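How to work out whether a home charging point will pay for itself

Updated 2024-12-06

Plenty of drivers buy their first electric car and run it from an ordinary household socket for months before deciding whether to have a proper charging point fitted. The sums are not hard, but the leaflets tend to leave bits out. The steps below use the Vullis hatchback and a Wendt wall unit, because that is the pair I have at home in Praletgate. Put your own numbers in place of mine.

What you need before you start

Your last electricity bill, or the tariff page from your supplier's website.
The usable battery size of your car, in kilowatt-hours. It is usually in the handbook under technical data.
A note of your mileage over a normal month.
A written quote for fitting the charging point.

Step 1: Find the usable battery size

Manufacturers often give two figures. The larger one is the total battery and the smaller one is what you can draw on. Use the smaller one. My Vullis has 51 kWh usable. If you only have the total figure, ask the dealer, as guessing will throw off everything that follows.

Step 2: Work out what the car uses

Reset the trip computer and drive normally for a few weeks. Don't do this in the middle of summer and assume it holds all year. I started mine in September and left it running into the colder weather, which gave a fairer figure. Most cars show either miles per kWh or kWh per 100 miles. If yours shows the first, divide your monthly mileage by it. If it shows the second, divide your mileage by 100 and multiply.

My figure came out at 30 kWh per 100 miles, including short trips with the heater on. A gentler driver would do better.

Step 3: Add the charging losses

Some of the electricity you pay for never reaches the battery. It goes on heat in the cable and on keeping the car's systems awake. Slow charging from a household socket tends to lose more, simply because the car stays awake for longer. The meter on the charging point will tell you what went in. Compare that with what the car says it took, and use the meter figure for costs.

Step 4: Compare the tariffs

This is where most of the saving comes from. Many suppliers offer a cheaper overnight rate, and some of them only offer it if your car or charging point can be scheduled. Write down the day rate, the night rate, the hours of the night rate and the standing charge for each tariff.

Check the day rate carefully. A tariff with very cheap nights can have dearer days, and if you are at home all day with the oven and tumble dryer going, that can swallow part of the gain.

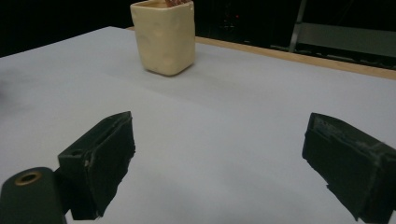 Multiply the units you worked out in step 3 by the night rate, then do the same with your current rate. The difference is your monthly saving on the car. Then do the rest of the house at both day rates and take off any extra.

Step 5: Get the full price of fitting

The quote should cover the unit, the cable run, any work on the fuse board and the notice to the network operator. Ask about each of these by name. My first quote left out the fuse board, and adding it put the price up by £322. A long run to a detached garage will also cost more – have the fitter look at it in person before agreeing a price.

Step 6: Divide one by the other

Take the full fitting cost and divide it by your monthly saving. The answer is the number of months before the unit has paid for itself. If you expect to move house or change to a car from work before then, a household socket may do.

Setting the schedule

Once the unit is in, set the charging hours in one place only. The Wendt has its own timer and so does the Zuvora app that comes with the car. With both switched on, mine charged for 2 hours and stopped, as that was all the time the two schedules had in common. I turned off the timer in the app and left the one on the wall unit running.

Check the clock on the unit when the hour changes in spring and autumn, and look at your tariff again when the fixed period ends.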